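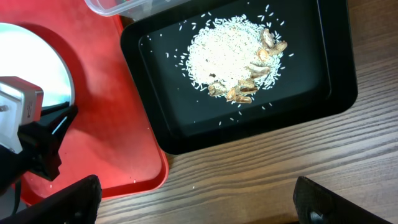
3.2 Sorting by hand at the table

I should say up front that I did not plan for this section to be about rice. The study started as a look at how people clean dry goods at home before cooking, and I had lentils in mind, because lentils are where most of us expect to find the little stones. But when Ivone Tavares and I sat down with the first households in August, the thing everybody wanted to talk about was what ends up mixed in with the rice – husks, bits of shell, a stray nut from the next bin over. So we went with it.

The setup we settled on is as plain as we could make it. A portion of uncooked white rice goes onto a big black tray, and pieces of peanut, some in the shell and some out of it, go in with it. The person sits at the table and gets the rice clean in whatever way seems natural to them. No gloves, no sieve, no clock on the wall. A tray like this one is shown in Figure 3, with the rice in a heap and the peanut pieces along its right and lower edges. There is a small dark brown fragment in the lower part of the rice too, and I'll come back to that kind of thing, as it ended up giving us more to think about than the peanuts did.

Figure 3. Rice and peanut pieces on the black sorting tray. Loose grains lie scattered around the pile.

We went through a couple of trays before we got to the black one. The first was a cream-colored serving tray from Fimstead that I had at home, and white rice on cream is a miserable thing to look at for a whole afternoon. Rónán Hennessy, who was doing the interviews with us by then, complained of a headache after two sessions and I can't blame him! Black made a huge difference to how people worked. With the pale tray they kept their faces right down over the pile. With the dark one they sat back, talked more, and noticed the loose grains that had wandered off toward the rim. The rim matters as well (we lost plenty of rice to my kitchen floor before we learned that).

Two ways of working came up again and again. Some people are what Ivone calls pushers. They get the flat of a finger behind a shell piece and slide it out to the edge of the heap, and they leave it there until they have a little border going. Then they clear the border in one go. Others are pickers, who lift each piece straight out and drop it in a bowl before they look for the next. The pushers left more stray grains around the tray, and they were also the more relaxed of the two groups, for what that's worth. One woman told me she had learned pushing from her aunt and had never once thought of it as a method.

Whole shells gave almost no trouble to anyone. They are big and wrinkled and your eye goes right to them. The smooth tan pieces were slower going, and small bits of broken shell were slower still, especially when they lay nearly flat among the grains and looked like part of the rice until you touched them. Several people told us they found those with their fingertips before they saw them, which fits with what they said about cleaning beans in Section 2.

And then the dark specks. We never asked anybody to take them out. The instructions only talked about peanuts, but most people went after the specks anyway, often before they had finished with the shells, and they got a bit annoyed when one slipped back under the rice. I asked one man about it on a Wednesday morning session and he said he could eat a peanut by mistake, but he wasn't going to eat whatever that was. I think that is a perfectly good account of how sorting works at home. People have their own ranking of what doesn't belong, and it has more to do with disgust and worry than with size.

The rice itself was an ordinary long bag from Aromico, bought fresh for each round. We did try one round with the Angelovski rice that two of the households use, and the grains rolled around less, though I wouldn't want to lean on that without more sessions. Section 3.3 looks at what happened when we swapped the peanuts for dried peas.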